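Quick thread on the Derkness Shallot Week menu, as a few of you asked what's happening after the August one.

Hevard, the growers' group, has signed up again. Their banana shallots will be on the set menu at all the Derkness racecourse restaurants, plus the two food stalls by the paddock.

Starter is shallot tarte tatin with goat's curd. Main is either braised beef or a barley dish, both with roast shallots. There's a pickled shallot relish by Rezaei on the stalls, served with sausages or on a cheese toastie.

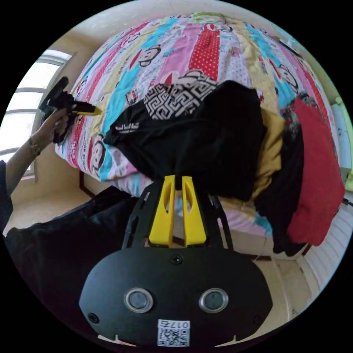

Last time they got through 898 kilos over the whole event and ran out of the relish before the last race. Hevard say they've set aside more this year. I've asked how much more and will add it to the thread if they reply.

Bookings for the restaurants go through Flimex. They open on December 25, 2019, which is an odd day to pick, but that's what the notice says. There are 414 covers in the main dining room and 359 upstairs.

The stalls don't need booking. You do need a race ticket to get to them. 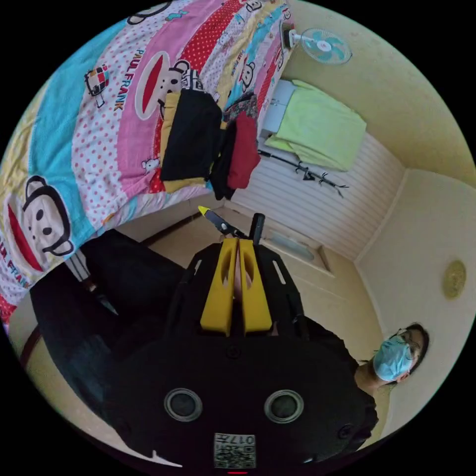 Children's menu is smaller portions of the main, or pasta with a mild shallot and tomato sauce. Under-fives eat free with a paying adult. Mine would only go if there was something bright on the table, and a Paul Frank monkey in turquoise and hot pink would do it, so I've asked if they're doing colouring sheets again. No answer on that yet.

Allergy sheet is on the Derkness site under Food and Drink. The relish has mustard in it.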